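4.2 The bench as a halfway house

We began by assuming that clothes live in wardrobes, drawers and the wash, and that anything found elsewhere was on its way to one of the three. The diaries put an end to that. Across the 14 households that kept them, 61 per cent of entries for clean clothing named at least one resting place that was none of these: a chair back, a banister, the end of a bed, and above all the upholstered bench. Participants did not regard a garment on the bench as untidy. They did not regard it as put away either, and were a little short with us when we pressed the point.

We call these surfaces halfway surfaces. Mowat, in our earlier pilot, preferred "limbo", which the journal would not have. A good one is soft and level, and stands at a height where things can be dropped without bending. The bench at Hindow has all of this and nothing whatever to hang anything from, so that the only choices open to its users are to fold or to let go.

Sportswear gave us the most trouble. A shirt for the office has a known destination and usually a known deadline. Shorts and the like are worn again before anyone has decided whether they are clean, and the diaries are full of crossings-out on the subject. One participant at Proltholm recorded the same pair as "clean", "clean-ish" and "see Tuesday". Thin, slippery garments also hold a fold badly, and several households had given up folding them on what they described as principle.

We therefore coded condition separately from place. A garment was "bunched" if no fold could be made out that somebody had meant, and "squared" if its layers lay one on another with the edges brought more or less together. Ebrahimi and Mowat coded all 500 entries independently and then argued. Most of the arguments concerned garments rolled up like a sleeping bag, which we eventually gave a code of their own so that we could go home. Both main conditions can be found on one bench at one time (Figure 3), and this matters for what follows, as a household cannot simply be sorted into folders and heapers.

Figure 3. Clothing and the grey bench at Hindow. Bunched red garments with white stripes or a white stripe appear in the first, second and fourth views; the third shows cloth held up in front of the wall. In the fourth view a squared garment lies towards the right of the bench and a bunched one at its far left.
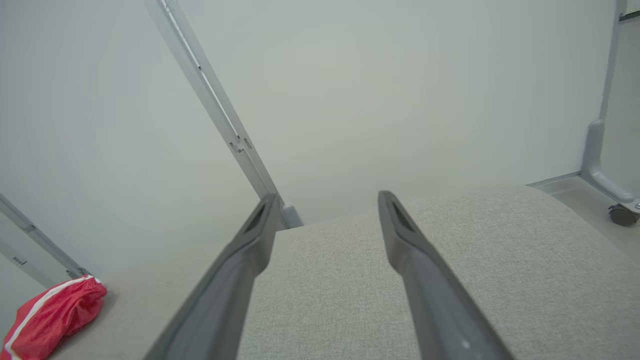
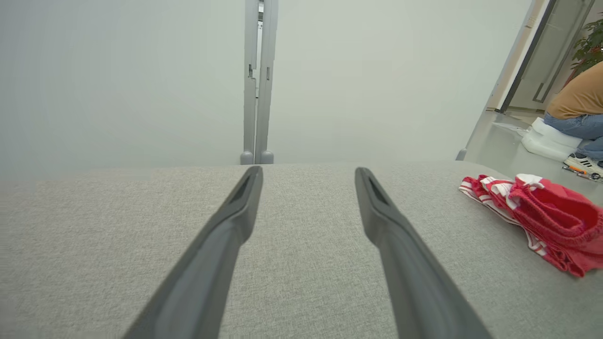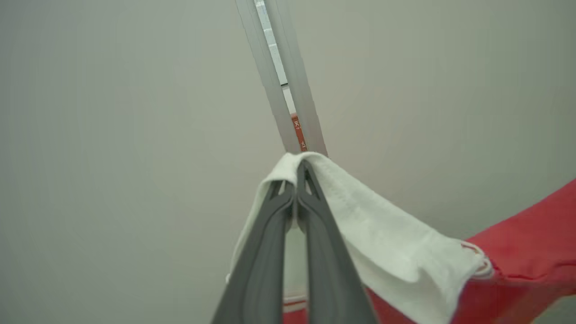
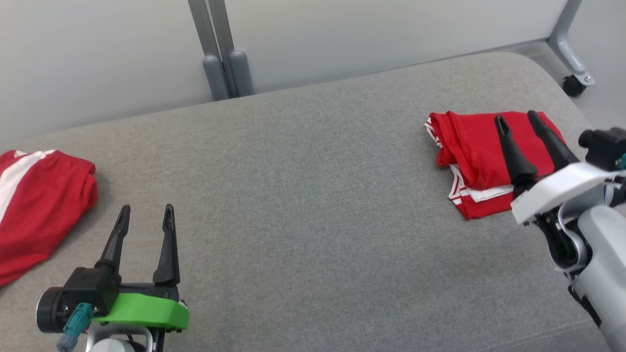 4.3 What the second garment does

If condition were only a matter of temperament, the state of one garment should tell us little about its neighbour beyond who lives in the house. We looked at entries in which a second item arrived on a surface already in use. A bunched item was the more common welcome, and it was usually joined by another of its kind. Squared items drew a more mixed company. Some participants said that a folded thing made them feel they ought to fold the next; others saw the folded thing as proof that the work had been done and threw theirs down beside it with a clear conscience.

Distance had a say as well. On long benches the two conditions tended to be kept apart, with one end treated as respectable. The Costus household spoke of "the good end" without embarrassment, although they disagreed over which end it was. On single chairs there was no such luxury, and the upper garment generally settled the matter for both – a squared item does not stay squared for long under a tracksuit.

We make no claim for washing day itself, which the diaries covered poorly. The Lloyd household returned a blank page for it in every week of November, with a small drawing of a basket in the margin of the last. We have coded this as missing.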